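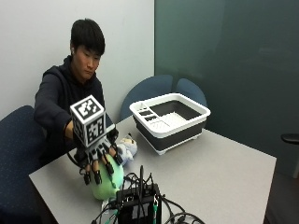 Faltbarer Abtropfkorb, weißer Rand, Korpus dunkelgrau. Mit Besteckeinsatz.

Häufige Fragen: Faltkorb und Plüschtiere (Kindholm)
Stand: 16. Dezember 2022

Ist der Korb nur für Geschirr?
Nein. Gedacht für Geschirr, klar. Viele nehmen ihn aber für Kleinkram im Kinderzimmer, Plüschfiguren zum Beispiel. Geht gut, hat ja einen festen Rand.

Kann der Besteckeinsatz raus?
Ja, nach oben abziehen. Klemmt am Anfang etwas. In die schmalen Fächer passen auch Stifte oder Pinsel.

Wie falte ich ihn zusammen?
Leer machen, auf den Tisch stellen, Rand auf beiden Seiten gleichzeitig runterdrücken. Nicht nur an einer Ecke, sonst verkantet er.

Spülmaschine?
Lieber nicht. Lauwarmes Wasser, Spülmittel, abtrocknen. Die Ritzen im Einsatz mit einer alten Zahnbürste.

Wir hatten nasses Geschirr drin, dürfen die Plüschtiere gleich danach rein?
Erst ganz trocknen lassen, auch unten. Sonst muffelt der Stoff nach ein paar Tagen.

Wie wasche ich die Plüschfiguren?
Wäschenetz, 30 Grad, Feinwäsche, kein Weichspüler. Helle Farben (Blassgrün, Hellblau, Weiß) nicht mit Jeans zusamen. Trockner nein.

Die Füllung ist verklumpt.
Im noch feuchten Zustand durchkneten, dann liegend trocknen. Nach dem Trocknen nochmal.

Wieviel passt rein?
Kommt auf die Größe an. Kleine Figuren mehrere, große lieber einzeln. Nicht stopfen.

Gibt es den Einsatz einzeln?
Seit September ja, Bestellnummer 976. Für den Korb von Nerkavow passt er nicht, wurde öfter gefragt.

Versand?
Mit Flolport, meist 2 Werktage. Inseln länger.

Rückgabe?
Ungewaschen und mit Etikett. Rücksendeschein liegt im Paket, sonst kurz per Kontaktformular melden, Betreff „Korb“.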